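Kulletti Adds Wrist-Camera Grip Kit to Rental Line

ILLORVILLE – Kulletti has begun renting a two-finger grip kit with a small wrist camera, aimed at shops that handle bottles, tubes and other round stock in short runs. The kit, sold under the name Zusatov, bolts to most light robot arms and ships with 14 stored grip settings.

Rental is $221 a month with a term of 2 months minimum. Setup is handled by the customer from a printed guide, and remote support is included during the first term.

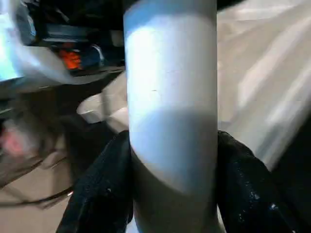
Zusatov's control software takes its input from the wrist camera and from force readings at each finger. Product lead Osaze Nwosu said the camera position was chosen to keep both contact points in view during a grasp. On a pale cylinder held from both sides, the black fingers stand out clearly against the surface even where it falls into shade, and the background blur from arm travel leaves the cylinder's edges fairly crisp. Nwosu said the software tracks those edges and ignores the rest.

Kulletti rates the finger pads for 1000 hours of use. Replacement pads are billed separately. The kit does not handle soft bags or flat sheet stock, and a wider finger set is planned but not priced.

Parts distributor Shetty will take orders from October. Existing Kulletti customers can add the kit to a current rental contract without a new deposit.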